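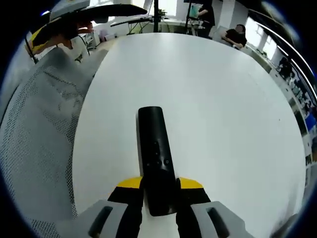 Laurier Sutherland objects that a remote control needs no assigned place, as a meeting room is small and the thing can only be in so many spots. I have heard the same argument in every office I have worked in, and I think it is wrong.

A slim black remote is a poor object to leave to chance. It is narrow enough to slide under a folder and dark enough to vanish on a chair seat or in a bag. On a white table it shows up well. The table is also where papers, laptops and lunch go, so it gets moved several times a day.

At Betside we logged lost-item requests for the shared rooms up to the end of January. There were 81. Of these, 49 concerned remotes. The usual response was to buy spares, which put more remotes in circulation and left the pairing problem to whoever picked up the wrong one.

My preference is a fixed wall holder beside the screen, at switch height, with the room number on both the holder and the remote. A tray on the table is second best. Drawers should be ruled out. A closed drawer gives no sign that the remote is missing, and the next group learns of it when the meeting has already started.

Hyun-seo Ki has suggested a cord. I would accept one in a room with a single seating layout. Where the chairs and table are moved often, a cord catches on things and is cut within the year.

Spare batteries belong in the same holder.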